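Fan curves on the old Torkenis tower

The backup machine at Stetbridge idles at 900 rpm, which I can hear through a closed door. I dropped the floor to 500 rpm in February and logged temperatures overnight.

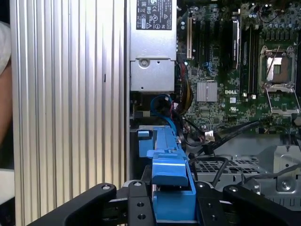
Idle settled at 40 °C. The firmware polls too often, so the fan hunts — up, down, up — whenever a backup job starts. A 12 second delay on the step-down cured most of it.
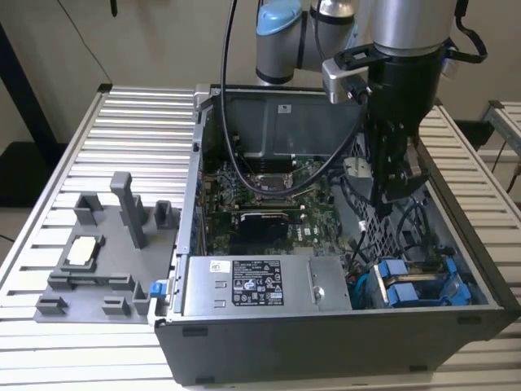 Hysteresis is set separately in Brorkura, under the sensor tab. Leave the case fan on its own curve; tying it to the CPU brings the hunting back.

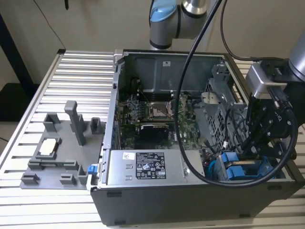 Khattak commented that the delay resets after a cold boot on older firmware, and that saving the profile twice makes it stick. I have yet to try that.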